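Re: [flondadon-parts] Small bagged items going missing at the sorting table
2025-01-09

> We still lose small bagged pieces between unpacking and shelving. The
> July count was short by 6 and the one after it was no better. Is there
> a tray size people have settled on? I am using the deep Galent bins
> and the bags slide under everything else.

The deep bins are the problem. A bag with a couple of small figures in it weighs next to nothing and ends up flat on the floor of the bin, under whatever went in next. We dropped ours for bagged items and went to shallow open trays with sloped sides. Clear bags stay clear bags; we do not relabel at this stage.

Current procedure, for comparison with yours:

One tray holds one bag. A second bag goes in only if both carry the same line number on the Chege sheet. Line 354 is the usual exception, as the two halves of that set ship separately.

The tray stays in the middle of the table until the line is checked off. Cups and buckets stand behind it toward the wall. They are for unbagged pieces only.

Bags are not opened to count. If the contents can't be read through the plastic, turn the bag over. If that fails, it goes back to the Flelta carton with a slip.

A tray is lifted by both short ends. Lifting by one end sends the bag into the corner, where it hangs over the low side.

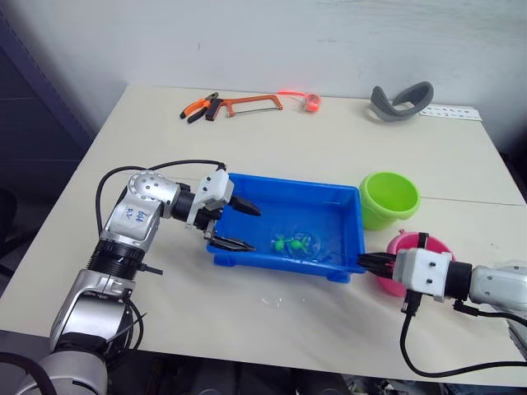 On tray feet: get the kind with raised feet at the corners. Flat-bottomed trays stick to a smooth white tabletop when there is any moisture under them, and people jerk them loose. We bought 40 of the footed ones and have replaced 2.

Color matters less than I expected. Blue works for us with green pieces. I would avoid a green tray for that line, for obvious reasons, and clear trays for anything in a clear bag.

I have no figures on stacking. The sloped sides should nest when empty, but ours are kept singly on the shelf and I haven't tried a full stack. If you test it, please post the height at which they start to bind.

Can you also say whether your short count was in bags or in pieces? The Chege sheet totals both in the same column unless you change it.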